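Work and Automation, Unit 7: When the Job Becomes Showing the Job

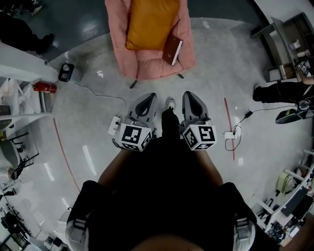 Last week we looked at the Isaksson warehouse, where machines took over lifting and people moved to checking. This week's case is different. At Treno, a furnishings and home staging company in Muvthorpe, the staff still do the tidying and setting out by hand, but part of the shift is now spent doing it with hand-held grippers so that the movements can be recorded and used to train a robot.

Background

Treno has a contract with Vurnex, which is building the robot software. Workers who used to set out display rooms all day now split the day. Mornings are normal work. After lunch they do recorded tasks: pick up a book, put it on a shelf, straighten a cushion, clear a chair. One task done from start to finish is called a run. In January the team turned in 1182 runs. The monthly target was 800.

What changed for the workers

Pace. In normal work a fast worker is a good worker. In recorded work, a rushed run is thrown out. Several people with long experience had more runs rejected in the first weeks than new hires did. They had to slow down and stop using shortcuts they had built up over years.

Body. The grippers are held out in front of the torso, and the arms get tired in a different way than they do from carrying. Shoulders and wrists came up most in the staff survey. Treno now limits recorded work to blocks of 45 minutes, with a break between blocks.

Floor space. Cables, chargers and equipment share the floor with people who are looking at their hands. The safety talk at the start of the shift used to cover lifting. It now covers walking routes and trip hazards as well.

Skill. Knowing how a room should look matters less in the afternoon than doing the same motion cleanly many times. Some workers like this. Others said they felt they were being paid to forget what they knew.

Pay and ownership

Recorded hours are paid at the normal rate plus a small supplement. There is no payment for later use of the recordings. The workers asked for one in the last round of talks and did not get it — the question is still open, and we will come back to it in the unit on contracts.

Compare this with the piece-rate systems in Unit 3. A target counted in runs looks like piece rate, but the supplement is paid by the hour. Who carries the cost of a rejected run?

For Monday

Read the Treno staff survey in the course packet, including the written comments at the end. Write one page on this: if the robot is later used in the same display rooms, what should the people who trained it be owed? Use at least one point from the Isaksson case. Bring a printed copy.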